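Soomro holds off on kitchen robot order until suppliers show their working

25 October 2025

Catering group Soomro will not commit to robotic arms for its Ultdale kitchens this financial year, and is asking suppliers to come back in March with costs it can check.

The company has set aside money for a 42-day trial of 4 arms on breakfast prep. Purchase is a separate decision and no funds have been allocated to it.

"We've been quoted $800 a month per arm for support, and $700 every time someone comes out to recalibrate," said operations manager Junaid Paracha. "I asked how many callouts a normal year involves and got a brochure."
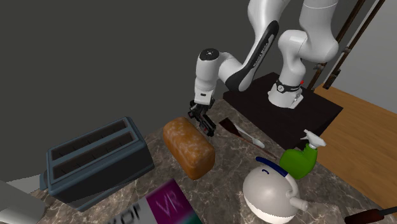

Two suppliers, Rorniler and Skevar, remain in discussions. Both have offered simulation results as evidence of performance. Soomro will accept these for planning bench layouts but not for working out labour savings.

"A simulated loaf doesn't go stale or get squashed in the delivery crate," said head of purchasing Dirk Sperling. "Show me a month of early shifts in a real kitchen, with the downtime left in."

Bids must list spare grippers, cleaning time, staff training and removal costs as separate lines. Leasing offers will be considered if they include an exit clause. No kitchen positions are affected by the trial.

Media enquiries: Soomro communications office, Ultdale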